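Rack Handling Cell: Progress Report to the Cenberg Equipment Fund
Thursday, September 26, 2024

Hi all! Quick catch-up on where the Mistedeck project stands and what we'd like to spend next. The arm is up, the practice rack is up, and we've been living on Ethernet plugs since August (I see them in my sleep). Gripping the plug by its boot is the plan we're budgeting around. 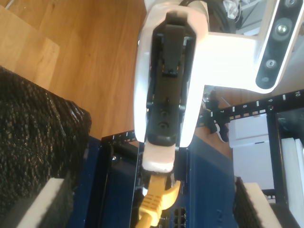 Fingertips and pads

We set aside $600 for these and I'd like to bump it to $1,000. Pads are a consumable and I priced them like hardware, my mistake. Hayashi quoted us two styles, and I want a full set of each before we pick.

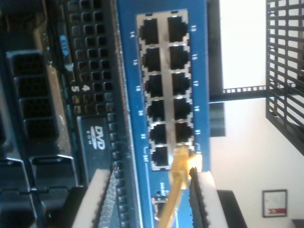
Spare patch cables are cheap, so I'm leaving them in the small parts line. What I do want is more variety in the ports we practice on. A block like the one with the yellow cable in its bottom right port is good for us, with the ports packed tight and little room beside the plug for a finger. I'd love a second used switch with a different layout, and Cilulach has a few in their surplus list!

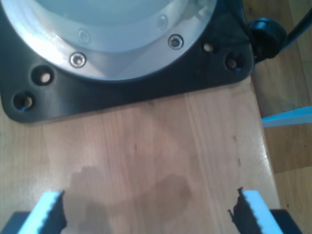

The workbench is my other ask. We've been working on ordinary tables and I'd put up to $2,000 toward a proper bench with a replaceable top. The bare wood already has a couple of dark stains on it, and I'd rather have a surface we can swap out than keep babying this one. Delivery is 2 weeks if we order before the quarter closes.

Cable management for the arm comes after that. I have it down as clips and sleeving, all from the existing budget, so there's nothing to approve.
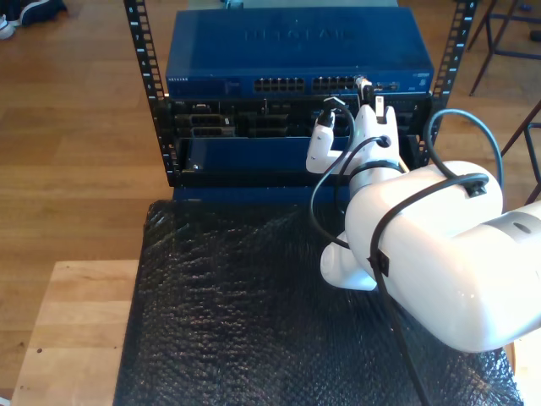

I'd also like to hold off on the second arm until the bench is in. The quote from Hayashi stays good through the winter, and I'll send the revised sheet once you've okayed the pads and the bench.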